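Projektbericht: Ordnung auf gemeinsam genutzten Tischen
Modul Alltag und Haushalt, Gruppe Tuvatgate
Verfasst von Müzeyyen Coşkun

1. Ausgangsfrage

Am Anfang stand eine Behauptung, die in fast jedem Ratgeber zum Zusammenwohnen auftaucht: Wenn jeder Gegenstand einen festen Platz hat, bleibt der Tisch von selbst frei. Ich habe das nie geglaubt. In unserer Wohngemeinschaft hatte jede Tasse einen festen Platz, und trotzdem stand morgens um halb acht alles dort, wo zuletzt jemand gesessen hatte. Das Projekt sollte prüfen, ob feste Plätze mehr bringen als ein einfaches Abräumen am Abend. Der Betreuer fand die Frage zu klein. Ich finde sie nach dem Semester immer noch groß genug.

2. Vorgehen

Wir haben an vier Tischen gearbeitet, die täglich von mehreren Personen benutzt werden. Der Zeitraum betrug 21 Tage im Juni. An zwei Tischen galt die Regel der festen Plätze, an den beiden anderen wurde nur abends abgeräumt, egal wohin. Notiert wurde jeweils am späten Nachmittag, was auf dem Tisch stand und ob es dort hingehörte. So kamen rund 1000 Einträge zusammen. Das klingt nach viel, aber ein großer Teil besteht aus denselben Tassen und denselben Handtüchern an immer neuen Nachmittagen.

Als Vorlage diente das Ordnungsschema Truvier, das in unserem Seminar als Standard behandelt wird. Es teilt Dinge in Dauergäste, Tagesgäste und Irrläufer ein. Ein Toaster wäre demnach ein Dauergast, eine Flasche ein Tagesgast. Schon bei den Handtüchern waren wir uns nicht mehr einig. In der ersten Woche haben zwei aus der Gruppe dasselbe Tuch verschieden eingeordnet, ohne dass es jemandem auffiel. Für die Auswertung mussten wir diese Einträge nachträglich angleichen, was ich für die größte Schwäche der ganzen Arbeit halte.

3. Der Tisch im Raum Kerance

Am meisten Mühe hat uns der helle Holztisch im Raum Kerance gemacht. Er gehörte zur Gruppe mit festen Plätzen. Der Toaster durfte bleiben, ebenso ein Untersetzer. Alles andere sollte nach Gebrauch weg. Ob ein gefaltetes Handtuch neben dem Toaster aufgeräumt ist oder nur ordentlich aussieht, haben wir länger diskutiert, als ich hier zugeben möchte. Meine Meinung dazu: Falten ist noch kein Wegräumen. Ein gefaltetes Tuch beansprucht auf dem Tisch genauso seinen Platz wie eine benutzte Tasse, es wirkt nur weniger schuldig.
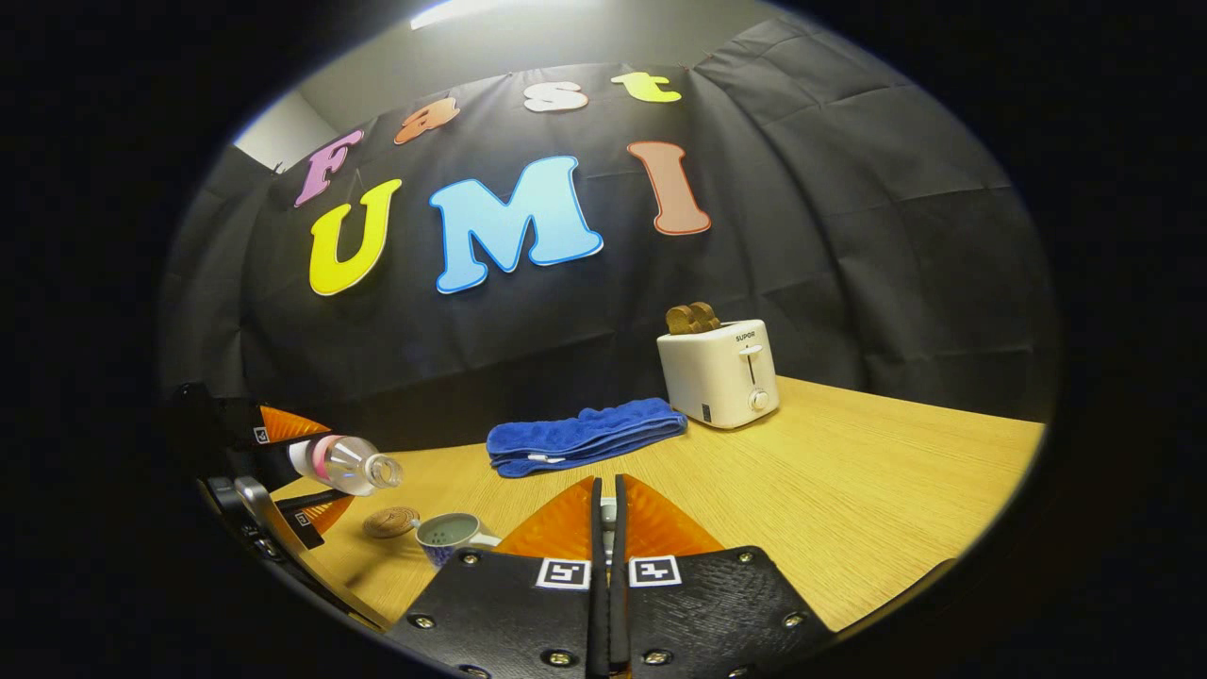
Abb. 1: Tisch im Raum Kerance mit blauem Handtuch, geflochtenem Untersetzer, Tasse und Plastikflasche.

Der Untersetzer ist ein gutes Beispiel dafür, wie wenig ein fester Platz bewirkt. Er ist rund, hellbraun und kaum zu übersehen, und die kleine Tasse mit dem blauen Muster steht rechts daneben auf dem Holz. Nach Truvier wäre der Untersetzer damit richtig eingeordnet und die Tasse falsch. Im Protokoll ergibt das einen Treffer und einen Fehler, also ein ausgeglichenes Ergebnis. Für den Tisch selbst ist es trotzdem die schlechtere Lösung - ein Untersetzer, auf dem keine Tasse steht, nimmt auch nur Platz weg.

4. Ergebnisse

An den Tischen mit festen Plätzen lagen etwas weniger Irrläufer. Der Unterschied war allerdings so gering, dass ein einziger unordentlicher Nachmittag ihn umgedreht hätte. Dafür blieben dort mehr Dauergäste stehen, weil sie ja bleiben durften. Zum Arbeiten oder Essen war an beiden Tischpaaren ungefähr gleich viel Fläche frei. Die abends abgeräumten Tische waren am Morgen leerer und am Nachmittag wieder voll.

Ismail aus unserer Gruppe liest die Zahlen freundlicher als ich. Er meint, die festen Plätze hätten das Suchen verkürzt. Das mag stimmen, gemessen haben wir es nicht, und es gehört deshalb nicht in die Ergebnisse.

5. Kritik

Die Beteiligten wussten, dass notiert wird. In den ersten Tagen wurde auffällig gründlich abgeräumt, danach ließ es nach. Ich hätte die erste Woche gern aus der Auswertung genommen, wurde aber überstimmt. Außerdem unterscheiden sich die Tische in der Größe. Auf einem kleinen Tisch stört eine Flasche, auf einem großen fällt sie kaum auf, und unser Protokollbogen behandelt beide gleich.

Offen bleibt auch, was das Schema mit Dingen anfangen soll, die kurz abgelegt werden und dann liegen bleiben. Ab wann wird aus einem Tagesgast ein Irrläufer? Wir haben die Grenze auf den Abend gelegt, weil wir irgendeine brauchten.

6. Weiteres Vorgehen

Für das Folgeprojekt schlage ich vor, auf die drei Klassen zu verzichten und nur die freie Fläche zu messen, mit Zollstock und zu einer festen Uhrzeit. Der Protokollbogen liegt im Gruppenordner. Die Spalte für Handtücher sollte vor der nächsten Verwendung gestrichen oder endlich eindeutig beschriftet werden.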